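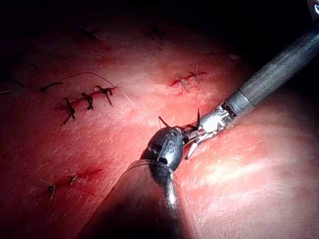

How many demonstrations do you need before a learned policy can do a needle handover on a suture pad?

In our hands 400 was enough for the handover on its own, and 600 before it held up on a pad that already had stitches and loose thread on it.

The rest of the thread is below, oldest first.

dusteson_lab
I'm trying to repeat the handover result from the Zirnis paper. Two arms, one passes the curved needle to the other, red practice pad underneath. They report 87 per cent on the test set. We are nowhere near that and I can't see what we've done differently. Same action space, same chunk length, wrist views plus the endoscope.

VolkanE
What did you train on? If every demo starts from a fresh pad, that's your problem. We had the same thing. The policy was fine until a few incisions had been closed, then it started going for the old thread tails.

dusteson_lab
Fresh pads, yes. We swap after each session. The paper doesn't say what they did.

hiwot_d
It does, in the appendix. They kept one pad until there was no room left on it. Black thread and pale thread both, so the colour doesn't give the needle away.

Saron J
I don't agree that the pad is the main thing. We ran it with and without the wrist views, and dropping them cost us far more than changing the pad did. The jaws hide the needle from the endoscope at the moment that matters.

VolkanE
Was that on stitched pads or clean ones?

Saron J
Clean ones.

VolkanE
Then you haven't tested what I said. I'm not against wrist views, we use them. But half of what ours see close in is blurred shaft and glare off the pad.

Saron J
Fair point about the pads. Turn your light down, though. We lost a week to glare at Pornbridge before someone touched the dimmer.

bmamo
Careful with that. If you change the light after collecting, the old demos no longer match. We did it halfway through and had to throw out the first batch.

dusteson_lab
How are you all scoring a handover? We count it as a fail if the first arm has to regrasp.

hiwot_d
That's stricter than the paper. They allow one regrasp as long as the needle isn't dropped.

dusteson_lab
Right, that would account for a good part of the gap. I'll rescore tonight.

B. Ayele
I'd still report both numbers. A regrasp on a pad costs nothing, on tissue it's another matter, and people quote the 87 without reading how it was counted.

hiwot_d
Agreed on reporting both. I don't think the authors hid it.

dusteson_lab
Rescored. We gained a fair bit but we're still short. Going to collect on used pads from Thursday, 6 sessions, light left alone. Will post the split with and without regrasps.

VolkanE
Keep some fresh pads in the mix as well, or it gets worse on those.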